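How to Clear a Hall Cupboard Without Moving House

Shares 31 | Comments 29

Every home has a cupboard that works on the same principle as a black hole. Ours, in a terrace in Momthorpe, held two tents, a fondue set and the manual for a fridge we left behind in July. If yours is similar, set aside a morning and eat first.

1. Take everything out. All of it, including the thing at the back you have been pretending is part of the wall.

2. Put it on a hard floor, close to a plain wall. Carpet swallows small parts and never gives them back.

3. Use shallow trays for the little stuff. Deep boxes are just cupboards with ambitions.
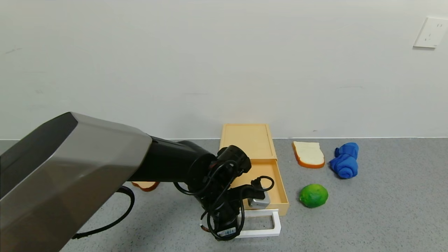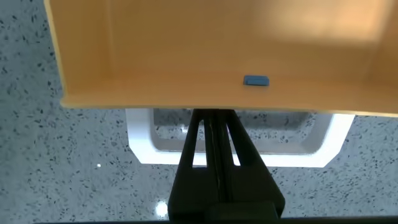 A small blue block in a tray.

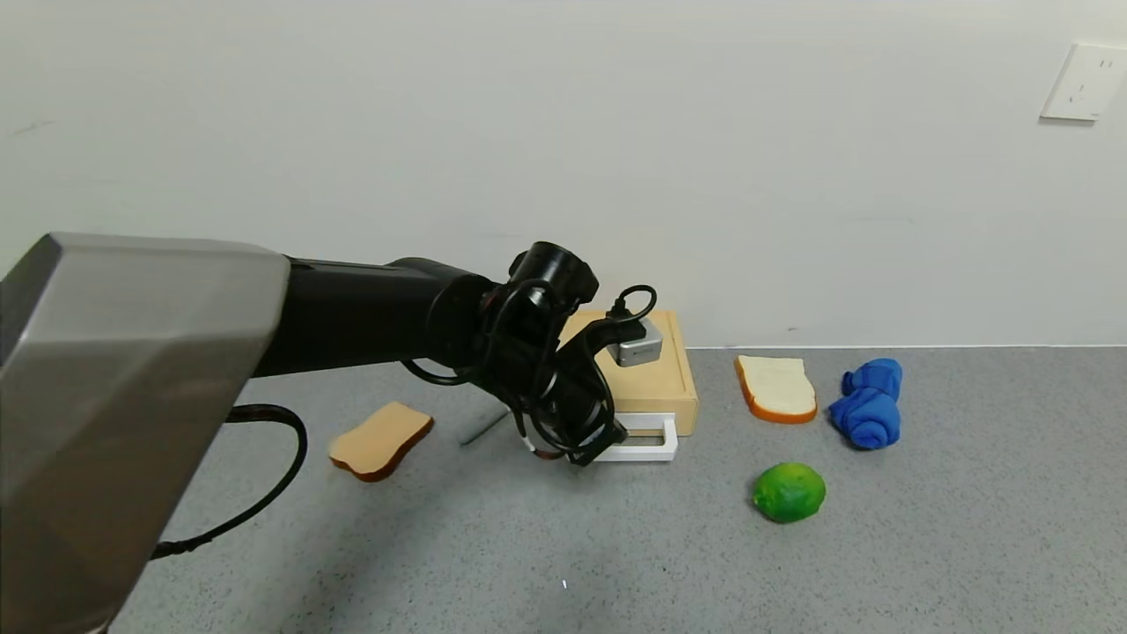
4. Make piles: keep, give away, bin. You will want a fourth pile called "maybe". Allow yourself one carrier bag of maybe and tie the handles.

5. Wipe the shelves while they're bare. You won't see them again for years.

6. Put back the heavy things first, at the bottom. I once kept a Pralia bread maker on the top shelf and still flinch when I open the door.

7. Label the boxes with what is in them. "Misc" is a confession - write "batteries, string, bike lights" and be done.

Shop-bought dividers are fine if you like spending money. The Sunier ones fit shelves up to 80 cm wide. I use shoeboxes, and take the lids off so I can't stack things on them.

Contact | © Mangundap Home Notes | Back to top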